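Speaker notes: Do we need another splash pad?
Parks and play session, Fasanville community hall

Slide 1. Title
Wait for the back rows to sit down. Say who I am, say I use these parks with my own kids, and move on. Don't tell the duck story again.

Slide 2. What we were promised
Read the line from the Parow Park brochure out loud: "a destination for the whole family, all year long." Pause. Ask for hands: who went in October? Who went in October and stayed longer than it takes to drink a coffee?

I'm not against splash pads. My kids love them. But a splash pad is a concrete circle for most of the year, and we talk about it as if it were a playground. Parow has 2 of them now. It has one set of swings.

Slide 3. The visitor number
The figure that keeps getting quoted is 1,000 visitors on opening day. Fine. Opening day had free hot dogs and a bounce house. I would like to see the count for an ordinary school afternoon. I asked and was told there isn't one.

(If somebody says attendance is obviously up, ask them: up from what?)

Slide 4. Valdebenito Playground, the one people forget
Old climbing frame, sand pit, a hill. The hill cost nothing, it was already there. Kids roll down it, sled down it, fight over the top of it. No sponsor has ever offered to put a name on a hill.

Spend a minute here. People in this room grew up on that hill and will want to say so. Let two of them talk, then cut it off.

Slide 5. "Inclusive play"
Careful with the tone on this one. The goal is right and I want to say so clearly. My complaint is with the word being stuck on things that don't earn it. The Vusero catalog calls a spinning seat inclusive. Then it gets installed in deep wood chips with a step up from the path. How does a wheelchair get to it? Ask the room, and wait for an answer even if it's quiet.

Things worth asking before anyone signs:
Is there a hard, level route from the parking lot to the equipment?
Is there shade where the adults sit?
Is there a toilet, and is it unlocked?
Can a two-year-old and a ten-year-old both be there without one flattening the other?

Slide 6. Upkeep
The dull slide, and the one I care about most. Building gets a ribbon. Emptying the trash gets no ribbon. The plan in front of us runs to 33 pages and upkeep gets one paragraph, near the back, with the word "ongoing" in it twice. Ongoing by whom? Paid from what?

Trash cans, drains, loose bolts, the gate latch that never catches. If those aren't in the budget then the budget is a wish list.

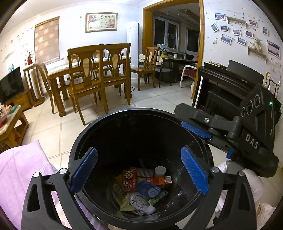

Slide 7. What I would do with the money
Fix the paths at Valdebenito first. Plant trees on the west side, where the slide gets too hot to use. Then swings, more swings, because there is always a line.

After that, if there is money left, we can talk about water.

Slide 8. Questions
Expect: "Don't you want nice things for Fasanville?" Yes. I want them to still be nice in five years.
Expect: the skate park. Different meeting, don't get drawn in.
Hand out the sheet with the upkeep questions. Ask for the pens back.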